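Subject: Re: [prumthorpe-intl] Fee installments for fall, and the textbook swap

On 29th August, the Nirkville residence list wrote:

> Does anyone know if the second installment can be split again? The portal
> shows 3292 due before classes start and my bank transfer from home is
> going to be slow. Also, is the textbook swap happening this year?

Yes and yes! I went to the student accounts window at Prumthorpe this morning with the same question, and the woman there could not have been nicer. You can split the second installment into two parts as long as you pay 200 up front and sign the short form (one page, both sides, don't forget the back like I did). My own balance was 2757 and she set up the new schedule while I stood there.

If your transfer is already on its way, bring the bank's receipt. They put a note on your account and the late fee stays off while the money travels. I wish I had known this in my first year, when I paid the late fee twice and thought that was just how it worked. 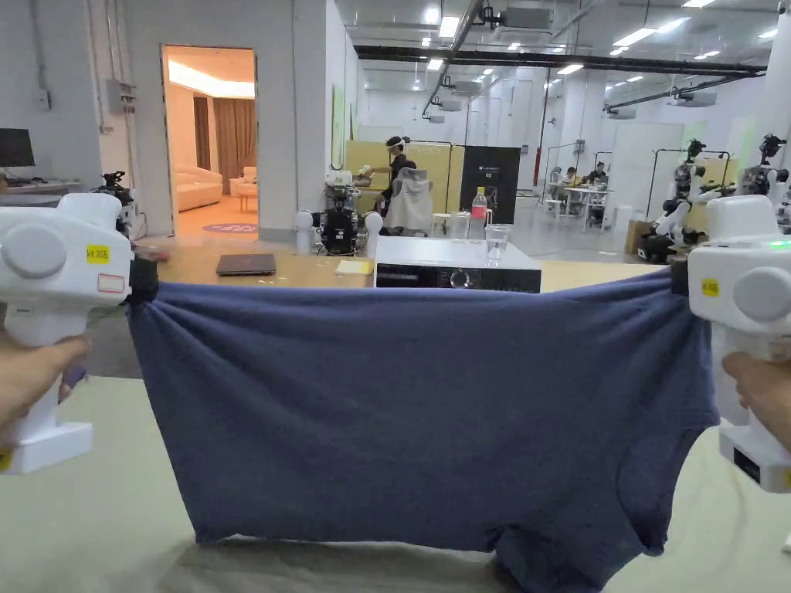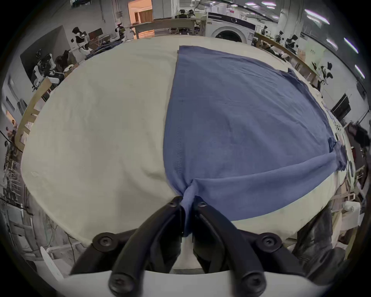
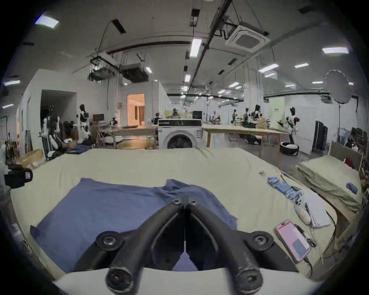 Kanokwan Rojanasak

The swap is on too, in the Yimyam lounge at Nirkville, same long tables as last year. Bring any course book from the past few years, even the ones full of highlighter. I found my whole statistics set there last time and the margin notes were better than the lectures!

We still need books for first-year chemistry and the big writing handbook with the Zorden workbook tucked in the back. If you have one of those, please, please dig it out. So far I have nine people asking for the chemistry one and a single copy, which is mine, and I'm happy to lend it chapter by chapter if it comes to that.

One more thing for the new arrivals: the health plan charge on your bill can be waived if you're covered from home, but the waiver has its own form and its own window, two doors down from accounts. Take your policy in English if you can get it. Write to me off-list if you'd like company, I'm going back tomorrow after lunch anyway.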